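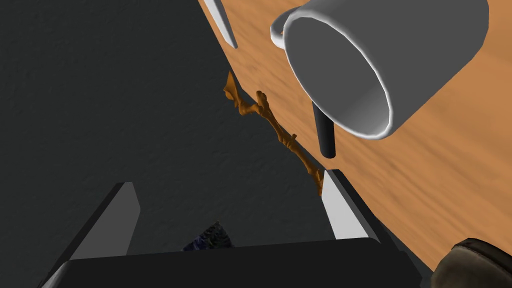
Gray mug, wooden table.

Mixing diary, May
Posted by the Narunum half of Durkby
Last updated in May

Started at nine in the morning with the song we call "Peng". It is the oldest one on the record and the one I have avoided the longest. The demo was at 165 and we played it live much faster, so when we recorded the drums we chose 188, and now I understand this was a mistake. The words do not fit. In the second verse I must swallow the end of every line to be in time for the next one.

I tried to slow the whole thing with the software, and the cymbals became like water in a pipe. So I will keep the drums as they are and sing the verse again with fewer words. I took out "already" and "somehow" and one whole line about the ferry. My bandmate liked the line about the ferry. We will have this discussion later.

The bass was better. I cut everything below 80 on the guitars, and suddenly there was space for it – I could hear the fingers on the strings, even the small wrong note before the chorus. I leave the wrong note. It has been there in every version since we wrote the song and I would miss it.

After lunch I could not hear anything properly anymore, so I answered messages. The people at Zovlow want the masters before the end of the month and they ask again if we have a cover. We don't have a cover. We have four ideas for a cover and we are not friends with any of them.

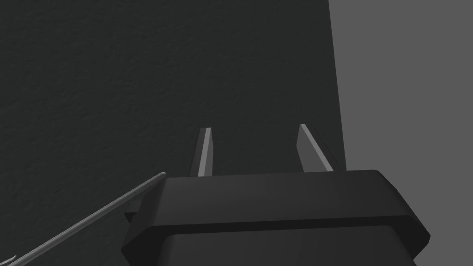

Evening, second try

I sang the new verse 2 times. The first was stiff, like reading from a letter. The second is good until the last word, where my voice goes down when it should stay. I will use the second and take the last word from the first, if the breath in the middle can be hidden.

The organ I am not sure about. With headphones it is warm and I like it very much. On the small speaker in the kitchen it disappears, and what stays is a kind of hum behind the voice. Maybe I should play it one octave higher in the chorus only. My bandmate says to remove it, but he says this about every organ.

Saved the mix as "Peng slow words". Tomorrow I listen to it in the car before I touch anything, and then I start with the short instrumental, where at least there is no verse to repair.

Half past eleven now. My ears are still ringing a little – I should have turned down the snare.

3 comments
Shared 6 times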